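Snack box living on my bed, where do I put all this??
Home > Small Spaces > Food storage
Posted by Trirnwood, Saturday, March 24, 2018

ok so quick one. Studio apartment, bed is basically in the kitchen. I order snacks in bulk, they come in a cardboard box, box goes on the bed, I eat out of it for a week and then it's just... all over the blanket. Rice crackers, little cakes, bread things, all individually wrapped. Pics:
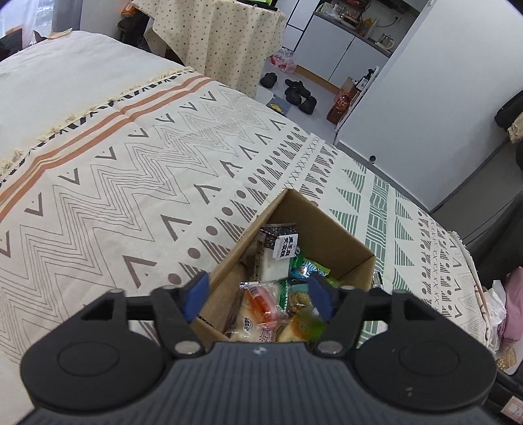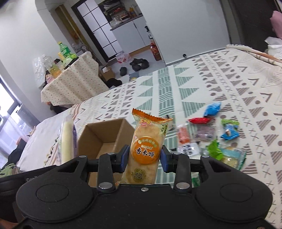
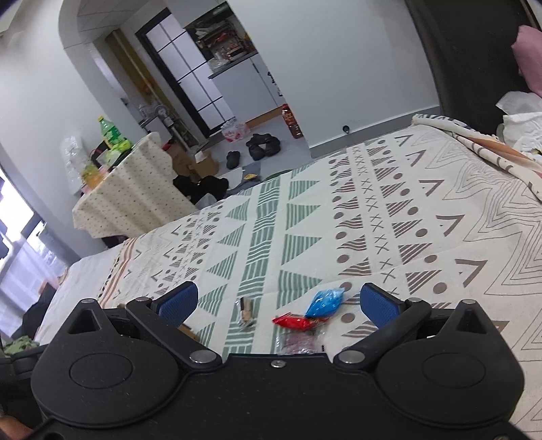
Snacks on the bed. First pic is the box with stuff in it, second is one of the rice crackers, third is the loose ones.

Counter is no good, it's got bottles and the kettle and all that on it already. Cabinets are full, dishes mostly. The gap I could use is 11 inches wide, between the fridge and the wall. Things I want to know:

Can I keep it in the cardboard box or is that asking for ants? Had ants last June, do not want again.

Do the soft ones (cake, the bread pastry) need to be kept separate from the crackers? Last batch the crackers tasted kind of stale by the end, even sealed.

Also is under the bed gross for food. Floor is where my shoes and bottled water live so I'm guessing yes but tell me.

Don't want to spend more than $19. Thanks in advance, typing this on break

Wetudden
1217 posts

Get it out of the cardboard. Box itself isn't dirty exactly but roaches like the glue and the corrugated bits, and you can't close it properly once the flaps get soft. Flatten it, recycle it same day.

What I'd do with your 11 inch gap: slim rolling cart. Measure the gap again at the bottom, baseboard eats some of it. Mine was advertised to fit and didnt. You want bins on it with lids that snap, clear so you can see whats left. Used carts come up all the time for less than your budget, the bins you can get at a dollar store.

Sorting, for wrapped stuff like yours:

Crackers and puffed things in the top bin. They crush. Stand them on edge like files, you fit way more and they don't get ground to dust at the bottom.

Soft cakes and breads in their own bin, eat first. Those dates are short. Look at each one when you unpack, put the soonest in front.

Tiny stuff (candy size, the bits in your last pic) in a jar or a zip bag inside the bin, otherwise it sinks to the bottom and you find it next year.

The long white one in your second picture, lay it flat across the back if it's too tall for the lid.

On stale: each one is sealed so storing next to cake shouldn't matter much. More likely heat or a bad seal. How close is this to the fridge side? The sides on some fridges get pretty warm. Put your hand on it after it's been running a while. If it's warm leave a bit of room or put the cart someplace else. Pinch the packets too, any that feel flat and leak air when you squeeze, eat those today.

Under the bed is ok IF it's a lidded bin. Not an open box. And not right on top of dust, vacuum first. I'd still rather have it off the floor with your ant history.

And shake that blanket out outside, not over the bed lol. Crumbs in fringe are a pain.

Vuletti
11 posts

just buy less? a box that size is a lot for one person imo. I get smaller orders now and it fits in one drawer

Trirnwood (original poster)

shipping is free over a certain amount so no, not buying less, sorry.

Checked the fridge side, it IS warm, toward the back mostly. Didn't know they did that. So cart is maybe out, or I push it forward. There's a spot past the table by the window but that gets sun

Frade

Not sun, worse than the fridge. Over the door organizer? The shoe kind with the clear pockets, new one obviously. I've had one on the back of a closet door for snacks for years. One kind per pocket. Crackers dont get squashed, ants haven't found it. Heavy stuff in the bottom pockets or it swings and bangs. Cakes are fine in there too but I put mine in a bin with a lid since I forget about them.

Check your door clears the frame with the hooks on it before you take the tags off. Some are too thick and the door won't shut, ask me how I know

Trirnwood (original poster)

closet door has clearance I think! Going to try that plus one lidded bin for the cakes. Will mesure tonight. thanks both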